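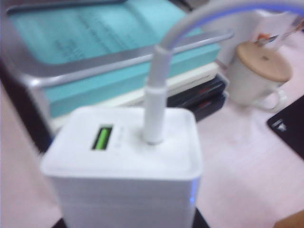
The case for one charger per desk

Most desks in small offices carry too many chargers. A laptop brick goes on the floor, a phone adapter goes in the wall, a second phone adapter goes in a drawer, and each has a cable that nobody has measured. My position is that a desk should have one white block with more than one port, placed on the work surface, and that everything else should go back in the cupboard.

The usual objection is appearance. Torben Nolte, who set up the reading room at Kullstead, prefers every power source below the desktop and every cable run through a grommet. The result is tidy on the day it is finished. After that, any change of cable means kneeling under the desk, so cables don't get changed. Worn leads stay in service and the person at the desk can't see which one is live.

A block on top of the desk can be inspected at a glance. If it has a small indicator light, the user knows the state of the unit without touching it. Ports that face up are easier to use than ports that face a wall, and a coloured insert in one of them is worth more than any printed label. Embossed white lettering on white plastic is close to useless under office lighting. Green plastic inside a port can be found from a standing position.

Cable length deserves more attention than it gets. A lead that leaves the block in one wide curve will last. A lead folded tightly and held with a twist tie tends to fail near the boot, where the bending is concentrated. I would sooner give up some desk area to a loose arc than replace cables. Gisela Hagedorn disagrees and keeps hers coiled. She also buys more of them than I do.

Books are the harder problem. Chargers and paper end up sharing the same stand or tray, and the charger usually wins the front position. I see no harm in a closed book lying behind a block, provided nothing is stacked on the block itself. Chargers give off heat and need open air on the top face.

At Lultenbridge we cleared 86 loose adapters in May and put one block on each desk. Two people asked for their old adapters back. Both had devices with round plugs, and the request was reasonable. The rest of the adapters are in a box under the stairs, and I would like them gone by the end of the year.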